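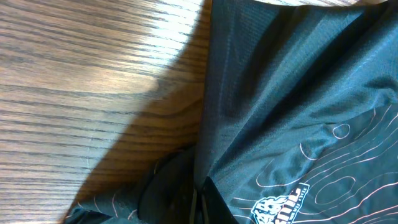 Fig. 4. Wrist view, teal jersey on wood table.

Course notes > Robot Software > Perception

4.1 Finding the cloth edge

The planner needs one fabric boundary before it can propose a grasp. Thresholding on brightness fails in Fig. 4: the shadow beside the jersey is dark, the creases are darker, and the glare on the wood is nearly white. Hue separates teal from brown well enough – start there.

The pink contour print is the second problem. A plain edge detector returns the printed lines along with the folds. Nikthorpe, our segmentation node, drops any edge with teal on both sides. This also drops true folds, so they are recovered later from depth.

Set the blur kernel to 6 pixels and the minimum contour length to 74. Shorter contours are mostly wood grain.

Lab task: run the node on the Sabbagh set (279 images) and report missed edges to M. Moynihan.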